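Notes from the Hullstead Studio: Salt, Ash and a Very Full Kiln

The October firing is out and we are thrilled with it! If you came by on unloading morning you already know, because you probably heard the cheering from the parking lot. For everyone else, the short version is that the big salt kiln at Hullstead reached 2195 degrees on the front cone pack, held there beautifully, and gave us the best orange peel surface we have had since the arch was rebuilt.

We packed it tight this time. Two shelves of the Costigan stoneware went in the back, where the salt tends to be shy, and the rest of the space went to the new Pumard body that so many of you have been asking about. Pumard is a pale, slightly sandy clay with enough iron in it to blush when the vapor hits it, and wow, does it blush. The mugs closest to the burner ports came out a warm toasted peach on one side and a soft gray on the other, with a line between the two that you could never paint on if you tried. A few of the taller bottles picked up a drip or two from the arch (green, glassy, very pretty) and those will go on the front table at the sale.

The Costigan pieces are quieter. We brushed thin white slip over about half of them before bisque, combed it while it was still damp, and left the other half bare. The combed ones win, at least in this studio. Salt settles in the grooves and darkens them, so a plain cereal bowl ends up with all these fine brown lines running around it like the grain in a plank. The bare ones are lovely too, and they're nice and heavy in the hand, but we had some crawling on the inside glaze and three went straight to the hammer pile. We think the liner was too thick. Next time it gets sieved twice and thinned until it runs like skim milk.

On to the test tiles. There is a tray of them by the wedging table with the recipe number scratched on the back of each one, so please look, touch and argue. The tenmoku with added wood ash is the surprise of the bunch. It broke to a rusty honey color on every edge, and it stayed put on the vertical tiles, too. The copper red did nothing at all. It is beige. We will try it again in the small gas kiln where we can get a heavier reduction early on.

A few practical things while we have you. Bisque shelves are full until the next load goes in, so please keep greenware wrapped on your own rack. The Britent wheel in the corner has a new belt and runs silky smooth again, even at slow speed with a big lump of clay on it. And if you are making lidded jars for the next salt firing, please use wadding between lid and gallery, and make the wads a little bigger than you think you need. We chipped two good lids this time getting them loose, and it hurt!

Clay orders for the winter session are open. Pumard comes in 25-pound bags, and there's a sign-up sheet on the glaze room door. Put down your name and how many bags, and write clearly, please.

The handbuilding group is moving to 6:30 in the evening and will start with slab platters, working over plaster humps. Beginners are very welcome. Bring a rolling pin if you own one, an old towel and something with a good texture to press into the clay.

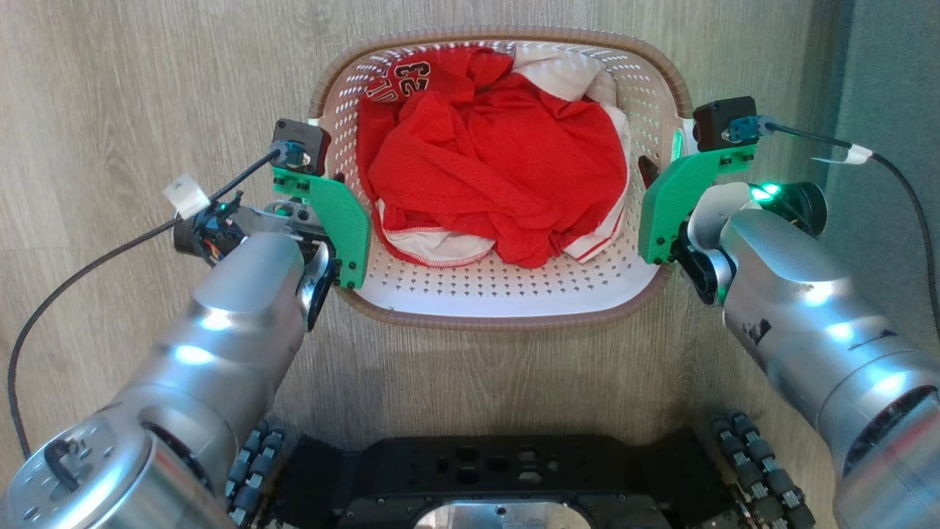

Red mesh in the laundry basket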